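4.2 Who gets asked about the rota

I went into Rukville expecting to hear about pay. I'd drawn up my questions with pay in mind, and Felista Kaijage (who did half the interviews with me, and nearly all of the driving) had bet me a curry that it would come up first. It didn't! Of the 151 people we talked to, 40 brought up the rota before we'd even got the recorder settled on the table.

What bothered them was finding out late. At Heiskanen the new rota goes up on the canteen wall at four in the afternoon, and if you're on earlies you've already gone home by then, so you ring a mate and hope they read it out properly. One packer told me she'd missed her sister's birthday tea twice over a swapped shift. Bergeron's older study of bakery workers found much the same grumble, and I have to admit I skimmed that bit the first time I read it.

Skaton does things differently. Each team there picks one person to sit down with the supervisor and argue over the draft, usually with biscuits, and it can get pretty heated. I sat in on 8 of these meetings in January and came away liking them a lot, though they do drag on. People still moaned about their shifts afterwards, but they moaned about particular shifts, and they knew who to go and see about them.
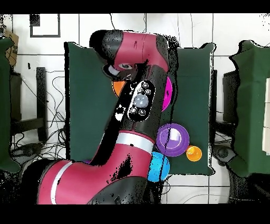 Figure 3. Red arm with a round grey button on its control panel.

The trouble comes when the same person is picked every time. Two of the Skaton teams had slipped into that, and the quieter members had more or less stopped telling anyone what they wanted. I'll come back to them in section 4.3, where the night shift has rather a lot to say.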